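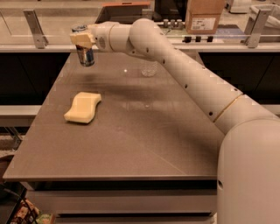
Faut-il huiler une table en bois tous les mois ?
Deux fois par an suffisent pour une table de cuisine, et une seule pour un meuble qui ne voit jamais une éponge.

La question revient depuis que Rimovel vend son huile « nutritive » par abonnement, un flacon par mois, 23 euros port compris. Nourrir le bois, je veux bien, mais le bois est mort. Il n'a pas faim. Une huile dure entre dans les pores, sèche et ralentit l'eau et le gras ; une fois les pores pleins, le surplus reste dessus, colle et ramasse la poussière. Beaucoup de plateaux « ternes » qu'on nous apporte à l'atelier de Wadesau souffrent surtout de ça.

La brochure parle d'un essai sur 185 plateaux. Quelle essence, quelle finition au départ, quel plateau témoin sans huile ? J'ai écrit en mars pour le demander. On m'a répondu par un code de réduction.

Brittany Campbell, qui tient la permanence du lundi, défend quand même le produit : il sent bon et s'étale bien. D'accord sur l'odeur. Pour le reste, une huile de lin cuite de droguerie fait le même travail, à condition d'essuyer tout l'excédent au bout d'un quart d'heure et de mettre les chiffons à tremper dans l'eau avant de les jeter (ils peuvent prendre feu tout seuls, et ça, la brochure l'écrit en tout petit).

Avant d'acheter quoi que ce soit, posez une goutte d'eau sur le plateau. Si elle perle encore après cinq minutes, rangez le flacon. Sur un vernis ou un stratifié, oubliez l'huile complètement.

Ottó Gulyás prête ses cales et son grain 800 à qui veut rattraper un plateau poisseux. Les lui rendre propres, merci.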